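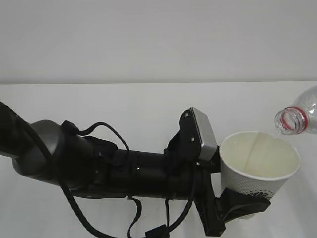
**Mesosden Home Bakers Club · Help Board**

**Sourdough starter went flat after a move, start over?**

Hi all! My starter used to double in 3 hours, and ever since we moved to Takum it just sits there with a few sad bubbles (same flour, same jar, same me). Smells fine, a bit like yogurt. Do I toss it?

— zomulura_fan

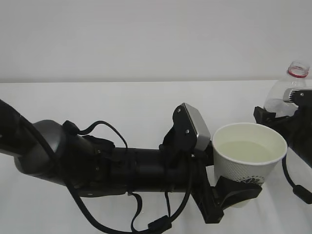
Takum, November

**Jinlong Fan**

Don't toss it! Mine sulked for 13 days after we changed apartments. Feed it twice a day, swap in some whole rye, and find a warmer shelf. Mine lives on top of the fridge now and it's a monster again.

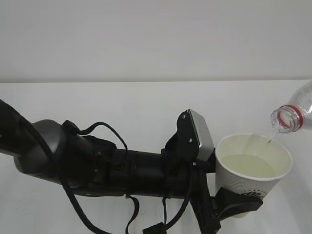 Kaiwen Mao: rye yes, top of fridge no, mine dried out up there. I'd let the tap water stand overnight first. What flour are you using?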